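**Bed tidy routine: arm keeps pushing after the grasp fails**

**mszucs** · 11/05/2020

Running a two-arm unit on Navside 4 in a bedroom setup. The task is to clear rubbish off a made bed with a dustpan. It's been fine on plain sheets since March. On a checked sheet it stalled last night with one arm still pressing into the mattress, and the force limit never tripped. I had to hit the stop button by hand.

Log says:

`depth_conf low, retry 3`
`contact expected, none found`
`retry 3 exceeded, holding`

"Holding" should mean the arm goes slack. It didn't. Head camera view of the bed:

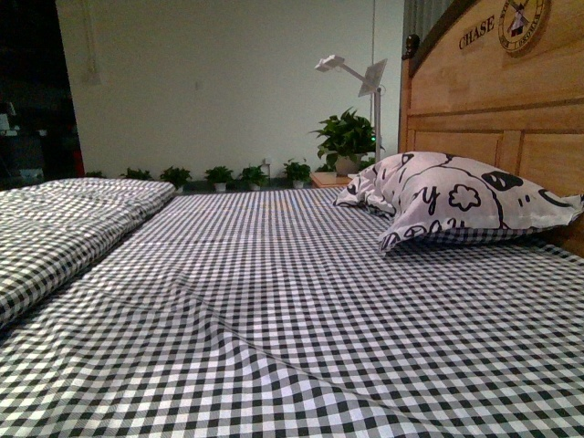 The depth map has holes all over the middle of the mattress, mostly where the sheet has creases. The planner then puts the surface lower than it really is and drives down to meet it. Anyone else had this?

Máté

---

**fulgencio_r**

Small regular checks are bad for stereo matching. One square looks like the next, so it picks the wrong one. Put a plain sheet on and carry on with your life.

---

**mszucs**

I can put a plain sheet on. The people who end up with one of these at home won't all do that.

---

**Lieselotte S.**

The sheet is a side issue. A bad depth map should give you a bad grasp. It shouldn't give you an arm leaning on a bed, because one day there will be a person in it. What is your force limit set to, and is it checked at the wrist or worked out from motor current?

---

**mszucs**

Motor current. The limit is 600 in the config, whatever units Erkska use. The wrist sensor is fitted but I've never switched it on for this task.

The item it was going for is a bit of crumpled tissue, so there's next to nothing to feel when the pan reaches it.
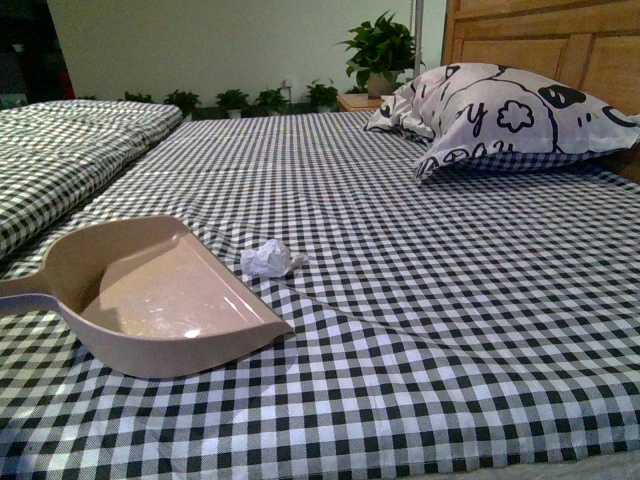 With the pan flat on the sheet the lip has to stay down while the tissue goes in, so the script allows some downward push. I think that allowance stays in force when the retries run out.

---

**chaiwat_p**

It does. Ticket 3272 on the Erkska tracker. The hold state copies the last force target and doesn't clear it. I hit the same thing wiping a table. On a hard top the current climbs fast and it trips. A mattress gives, so it creeps up and never gets there.

Work-around: call `release_force()` before `hold()` in the retry handler, and switch the wrist sensor on.

---

**fulgencio_r**

So it's both. With good depth you never get to retry 3.

---

**Lieselotte S.**

You will get there some day for some other reason. I wouldn't run it again near anyone until the hold is fixed, plain sheet or not.

---

**jacinto_t**

Disagree slightly on the wrist sensor. Ours drifts as it warms up and we had false stops all afternoon. Zero it before every run or you'll end up raising the limit to get rid of them, and then you're back where you started.

---

**mszucs**

Added the release call and zeroed the wrist sensor. Forced the fault by covering one of the stereo lenses. Arm went slack on the third retry, four runs in a row. Depth is still poor on the checks, so I'll start a separate thread for that. Leaving this one open until 3272 is closed.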